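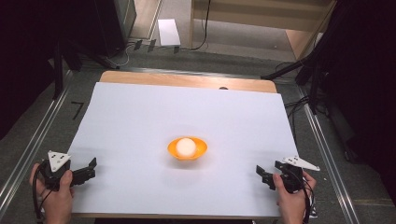 Une table en bois, ça se garde toute une vie, à condition de la laisser vivre un peu ! La mienne a connu les devoirs, les confitures, les bougies de Noël et une machine à coudre très lourde, et je l'aime davantage chaque année. Je vous ai réuni tout ce que je fais pour elle, des gestes de tous les jours au grand ponçage d'été. Commençons par le plus simple, la protection. Pour les activités salissantes, prenez-la large, comme cette grande surface blanche qui couvre presque tout le plateau et ne laisse voir au fond qu'une bande de bois clair. Un bol orange posé vers le milieu a de la marge de tous les côtés, et si quelque chose déborde, c'est la protection qui trinque. Les sets de table individuels sont jolis, mais les taches tombent toujours entre deux sets.

Table en bois : mes astuces pour la nettoyer, la nourrir et la réparer
Mis à jour en décembre 2025

D'abord, savoir ce qu'on a sous les mains

Avant d'acheter quoi que ce soit, il faut connaître la finition de la table. Choisissez un coin discret, sous une rallonge ou près d'un pied, et déposez une goutte d'eau. Si elle reste bien ronde et que le bois ne change pas de couleur après dix minutes, il y a sans doute un vernis ou une huile en bon état. Si le bois fonce tout de suite, il est brut ou il a soif.

Passez ensuite le doigt. Le vernis forme une petite pellicule, on sent à peine les pores. L'huile laisse le relief du bois, c'est beaucoup plus doux et plus mat. La cire, elle, accroche un peu et marque sous l'ongle. Prenez le temps de faire ce test, parce que tous les conseils qui suivent en dépendent : on n'huile pas un vernis (l'huile reste dessus, elle colle, et on passe l'après-midi à l'essuyer) et on ne passe pas une huile neuve sur une vieille cire sans l'avoir retirée.

Le placage demande plus de prudence. Regardez le chant du plateau : si le dessin du fil s'arrête net à l'arête et qu'une autre matière commence dessous, c'est du placage. Il se nettoie et s'huile parfois très bien, mais il se ponce à peine.

Le ménage de tous les jours

Une éponge à peine humide, bien essorée, puis un torchon sec. Je passe toujours dans le sens du fil, c'est une habitude de ma grand-mère et le geste est tellement agréable que je n'en ai jamais changé.

Pour le gras, quelques copeaux de savon de Marseille dans un bol d'eau tiède. On trempe le chiffon, on l'essore très fort, on frotte, on rince avec un second chiffon humide et on sèche. Le savon noir marche aussi, en toute petite quantité.

À éviter sur le bois huilé :
le vinaigre blanc pur, qui ternit à la longue
le bicarbonate, surtout sur le chêne et le châtaignier, qu'il peut foncer
le côté vert de l'éponge
les lingettes nettoyantes, qui laissent un film
le nettoyeur vapeur (même « juste une fois »)

Les miettes se ramassent avec une petite brosse souple. Pour celles qui se coincent dans la fente de la rallonge, j'utilise un pinceau plat à poils longs, réservé à ça, rangé dans le tiroir des couverts. Quel bonheur, ce pinceau !

Les taches, une par une

Ronds blancs de verre ou de tasse. C'est de l'humidité prise dans la finition. Attendez d'abord deux ou trois jours, certains s'en vont seuls. Sinon, posez un linge en coton bien sec sur la trace et passez un fer tiède, sans vapeur, quelques secondes à la fois. Soulevez, regardez, recommencez. Sur une cire, allez-y encore plus doucement.

Taches noires. Elles viennent presque toujours d'un contact entre de l'eau, du fer et un bois riche en tanins : une boîte de conserve, le dessous d'un vase, une poêle oubliée. L'acide oxalique en vient à bout, avec des gants, des lunettes, la fenêtre ouverte et la notice sous les yeux. On traite la planche entière, jamais seulement la tache, sinon on échange un rond noir contre un rond pâle.

Gras frais. Terre de Sommières tout de suite, une bonne couche, et on laisse jusqu'au lendemain. On brosse, on remet une couche s'il reste une ombre.

Cire de bougie. Laissez durcir, aidez avec un glaçon dans un sachet, puis faites sauter la galette avec une vieille carte de fidélité. Le couteau est tentant, il raye.

Encre et feutre. Un peu d'alcool ménager sur un coton-tige, après essai dans un coin caché. Sur un vernis, l'alcool peut faire un voile blanc, donc on essaie vraiment.

Vin rouge. On éponge sans étaler, puis savon de Marseille. Sur une table huilée, la trace qui reste s'atténue souvent à l'huilage suivant, et moi j'en ai gardé une petite près de ma place, elle date d'un très bel anniversaire.

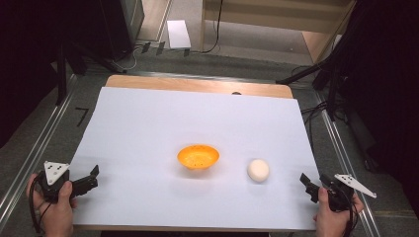 Pour les ateliers avec les enfants, les après-midi peinture, collage ou modelage, le plateau souffre moins quand chaque chose a sa place dès le départ. Je sors une protection bien plate, je vérifie qu'aucun grain de sable ne traîne dessous (c'est lui qui raye, et on ne le découvre qu'en rangeant) et je mets peu d'objets à la fois. Un petit bol orange au centre, une balle blanche à sa droite, un peu de vide entre les deux : avec si peu de choses sur le blanc, on repère tout de suite ce qui a coulé ou roulé. Les contenants peu profonds et ronds me plaisent beaucoup pour ça, les petites mains vont dedans sans les renverser, et ils s'empilent à la fin. Le pot d'eau, lui, va sur une desserte ou un tabouret à côté. Essayez, ça change vraiment l'ambiance de l'après-midi !

Une précaution avec les protections souples en plastique : ne les laissez pas à demeure sur un bois verni ou huilé. L'humidité reste prisonnière, certains plastiques marquent la finition, et le bois caché garde sa teinte pendant que le reste prend la lumière. On retire tout le soir, on essuie, et le plateau respire.

Nourrir le bois

J'huile deux fois par an, une fois en juillet quand je peux laisser les fenêtres grandes ouvertes, une autre en plein hiver quand le chauffage a bien asséché la pièce. Une table peu utilisée se contente d'une seule fois. Le signe qui ne trompe pas, c'est le test de la goutte d'eau.

J'utilise l'huile dure de chez Jaltell, une boîte toute simple que j'ai découverte grâce à mon amie Nazma Karunaratne, et j'en suis ravie. Prenez celle que vous trouvez près de chez vous, en vérifiant simplement qu'elle convient au contact alimentaire une fois sèche. Les huiles de cuisine, tournesol ou olive, ne sèchent pas : elles poissent et finissent par sentir le rance.

Ma façon de faire :
1. Nettoyer au savon, laisser sécher une nuit entière.
2. Dépoussiérer au chiffon, puis à la main (on sent tout).
3. Verser très peu d'huile et l'étirer avec un chiffon en coton non pelucheux, dans le sens du fil.
4. Attendre un quart d'heure, ou le temps donné par la notice.
5. Essuyer tout l'excédent avec un chiffon propre, en insistant sur les arêtes.
6. Laisser sécher sans rien poser dessus.

L'étape cinq est la plus importante. Une table qui colle le lendemain est une table mal essuyée. Dans ce cas, on remet un soupçon d'huile fraîche, on frotte pour ramollir la première et on essuie énergiquement.

Attention aux chiffons imbibés : en boule dans une poubelle, ils peuvent chauffer et prendre feu tout seuls. Je les trempe dans l'eau, puis je les étale bien à plat dehors jusqu'à ce qu'ils soient raides.

Rayures, coups et petits creux

La noix, oui, ça marche ! On frotte un cerneau sur une rayure superficielle, on laisse quelques minutes, on lustre. L'effet est discret, plus joli sur un bois foncé que sur un bois clair. En cas d'allergie à la maison, on s'en passe, un feutre de retouche fait très bien l'affaire.

Pour un creux dans du bois massif, sans fibre cassée, posez un linge humide dessus et appuyez la pointe d'un fer chaud. La vapeur fait regonfler les fibres. Il faut souvent s'y reprendre, et sur un vernis c'est risqué, gardez cette méthode pour les bois huilés ou bruts.

Les rayures profondes se comblent à la cire dure en bâton. Achetez deux teintes voisines et mélangez-les — une seule couleur fait toujours pièce rapportée.

Poncer, quand il n'y a plus d'autre choix

On commence avec un grain moyen, on finit avec un grain fin, toujours dans le sens du fil. L'abrasif en grain 1000 que l'on m'avait vendu pour la finition est bien trop fin pour une table à huiler : le bois devient si lisse qu'il ne boit presque plus. Gardez-le pour égrener entre deux couches de vernis brillant.

Entre deux grains, passez une éponge humide et laissez sécher. Les petites fibres se redressent, le grain suivant les coupe et la surface reste douce bien plus longtemps. C'est mon étape préférée, celle où le dessin du bois réapparaît d'un coup.

Masque, aspiration, et on évite de poncer une vieille peinture sans savoir si elle contient du plomb.

L'emplacement compte aussi

Éloignez la table du radiateur, même d'une longueur de bras, et tournez-la une fois par an si une fenêtre l'éclaire d'un seul côté. Collez des feutres sous les vases, les lampes et les pots. Quant aux rallonges rangées dans un placard, sortez-les de temps en temps à la lumière, sinon, le jour de la grande tablée, elles n'ont plus du tout la couleur du reste. J'ai rattrapé les miennes en les laissant trois semaines contre le mur du salon, côté fenêtre.

La prochaine page sera consacrée aux chaises paillées et aux barreaux qui bougent. J'ai déjà préparé la colle !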